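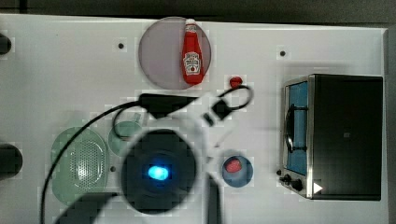
## Cleaner air indoors when you live on a busy street

I've been in my apartment in Wekavwood for nine years, right above the bus route, and the dust on my kitchen windowsill used to come back gray before I'd even put the cloth away. I can't do much about the traffic, but I've gotten pretty stubborn about what gets inside!

**Air out early.** I open everything up before the morning rush, then shut it all again. In March, when the street sweepers are out, I wait until they've gone past.

**Wipe damp, never dry.** A feather duster just sends the stuff up to the ceiling and back down on your toast. I use old T-shirts cut into squares, wrung out well – they go in the wash with the towels.

**Leave shoes at the door.** I keep one mat outside and another inside, and both get a good shake off the back steps (not the front, my downstairs neighbor has opinions).

**Check your window seals.** Hold a strip of tissue along the edge on a windy day. If it flutters, you've got a gap. I did three windows with foam tape and the bedroom got quieter too.

**Run the range hood.** Frying makes its own little cloud, so I switch it on before the pan goes on and leave it going while I eat. The filter soaks in hot water and dish soap, then dries overnight on the rack.

**Grow something on the sill.** I wouldn't count on a pot of ivy to clean the air, but I do like looking at it, and the leaves show me when I'm overdue with the cloth.

Next I want to try a mesh screen on the kitchen window, if I can find one narrow enough.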